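The gripper that wouldn't let go

I lost most of May to a fault I should have found in an afternoon. I'm writing it down mainly so I have it somewhere, and partly for Sandrine Guérin, who asked me twice what happened and got a bad answer both times.

The job was laundry. Pick up a garment, lift it, lay it flat, fold it. We use hand-held grippers to record the motions, and the policy trained on those recordings runs on the arm at Plonlow. The fingers are parallel, driven through a pair of linkages, with soft pads where they meet the cloth. It had been fine on towels for weeks.

Then we moved to thin white garments and the numbers fell apart. Out of 459 recorded grasps, 39 had the jaw width reading wrong. The log said the jaws were open when they were plainly shut on fabric. 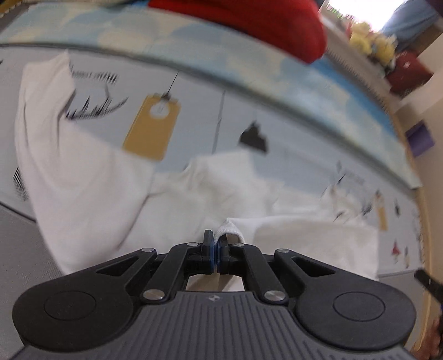 Closed on the white garment, on top of the printed sheet.

My first thought was the cloth. Thin fabric folds up between the pads and I figured the width estimate was being thrown off by the extra layer. I spent two days on that. I changed the threshold, then changed it back. Armelle Joly said at the time that a fold of cotton isn't thick enough to explain an error that size, and she was right, but I had already started a spreadsheet.

Second thought was the background. The Hellström bench has a plain mat, and at the bed we were working on a sheet with prints all over it. The width comes from vision, so a busy pattern near the fingertips seemed like a fair suspect. I recorded 13 grasps on the mat and got one bad reading. That ruled out the sheet, and I should have stopped blaming software right there.

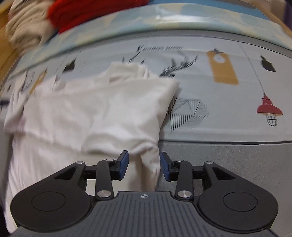 What I did next was take the unit apart, which was the first useful thing I'd done. One of the lower pivots had backed out. It wasn't much, less than a turn, but with a side load on the fingers the linkage on that side lagged behind the other one. The tracker followed the lagging side and reported a gap. Towels never showed it because we grab those straight down. Shirts get pulled sideways.

The part that bothers me is the arm. Its gripper has the same linkage, and it took the same width reading as permission to move on. Twice it decided it had released a sleeve when it hadn't, and started its return at full speed with the garment still clamped. One of those pulled a Werer lamp off the shelf. I was standing well back both times -- that was luck, since the rule then was only to stay out of the fold area.

Changes so far:

Threadlocker on all the pivots, and a paint mark across each one so a turned pin shows.

Pivot check every 1,000 cycles, written on the Pilari sheet by the door.

The arm now moves off slowly after a release, and stops if the load on the wrist doesn't drop.

The 39 bad grasps are out of the training set. I haven't decided whether to retrain from the start or from the last checkpoint before the shirts. Armelle wants the full retrain. It ties up the machine for up to 13 hours, so it will probably run overnight.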